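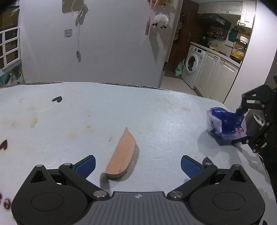
The Slow Hand Is the Better Teacher

Print this article | E-mail to a friend

I have taught robots with my own hands for two years, first at Grellico and now at home, where my table stands close to the kitchen and the washing machine. In this time I have changed my opinion on one question, and I would like to defend the new one.

The question is how fast a person should show the task. At Grellico we were paid by the finished demonstration, and the good workers were the quick ones. You took a gripper in each hand, you picked up the bag, you moved the piece of wood, you put everything back. My best evening was 200 demonstrations. I was proud of it, and I think now that perhaps half of them were worth keeping.

When I work quickly, I use what my body already knows. I close the fingers before I have really looked. If the bag slips a little, I correct it with a small turn of the wrist, and I do not notice that I did it. The robot must learn from this turn, but it has no wrist like mine and it did not feel the bag slip.

A plastic bag is a good test of patience. It has no fixed shape, and each time you put it down it is a different object. A piece of wood seems simple next to it, but if it is thin at one end and wide at the other, you have to decide where to hold it, and you should decide the same way for a reason you could say aloud.

Kathleen Rafferty, with whom I worked on the Sternis project, does not agree with me. She says that people in real kitchens are quick and untidy, and a robot which has seen only careful hands will be lost there. I take this seriously. But untidy objects and untidy teaching are two different things. I leave the stains on my mat and I do not clear the room behind. Only my hands I try to keep calm.

I would also like the companies to pay by the hour. In December I did one shift in this way, with 43 demonstrations, and I could explain every one of them. Nobody can say this about 200. A person who is afraid for her wage will always hurry, and then the machine learns her hurry together with the task.

Print this article | E-mail to a friend

Related items
Remote control or own hands? Aileen Lumbao replies
Pokik and the price of a demonstration
12 evenings with the Ezeani gripper
Why folding is still difficult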